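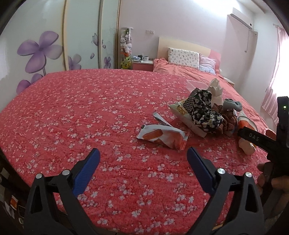
The bed with items left on it. Attachment 1 of 1.

Lists > Flivodholm Housekeeping > Archive > Thread

Subject: Re: Stuff left on beds at changeover
Date: 2025-06-14

Print this message | E-mail this message

On the Flivodholm list, a member at Peden wrote:

> We have 27 rooms to turn over and the beds are what slow us down.
> People leave wrappers, socks, hair ties and half their snacks on
> top of the covers. My crew has been pulling the bedspread off with
> everything in it and sorting on the floor. We lost an earring that
> way in March and found a chocolate bar in the dryer. Does anyone
> have a set order for this? Also, do you wash the top cover every
> time or only when it looks like it needs it?

We quit bundling two years ago. The attached bed is a fair sample of what we get at Cervantes. Snack wrappers, a crumpled tissue, a gray sock, a scrunchie, a patterned cloth lying partly over a snack bag, a bottle on its side, and a clear plastic container farther back. The blanket is bunched up at the top by the pillows.

Our order is:

1. Trash first, straight into a bag you carry with you. Tissues and empty wrappers. Feel each wrapper before it goes in. If there is food left in a sealed one, it goes in the guest's box.
2. Bottles and containers next. Check the caps and stand them on the bedside table. Any mugs already on the table go down to the kitchen on the same trip as the trash.
3. Cloth items. Pick up each one separately and shake it over the bed. Small things hide under them. Single socks and hair ties go in a zip bag with the room number on it.
4. Blanket, then pillows. Run a hand along the headboard side before you strip anything.
5. Bedspread last, folded in from the corners and checked once more.

Plush toys and anything on display stay where they are. We only dust those if the resident asks.

On washing, we do the top cover every changeover. Printed covers don't show marks the way white ones do, so going by looks didn't work for us. Cold water, inside out, low dryer. The Sanetti covers we bought have held their color fine, but the reds should go in by themselves the first couple of times.

It added a few minutes a room at first. We logged 383 bags of left items last year and 39 are still on the shelf. I can send the log sheet if you want it. It's one page.

Does Peden charge for mailing things back? We've been covering the postage and I'd like to stop.

Contact the list owner | Copyright Flivodholm | Back to top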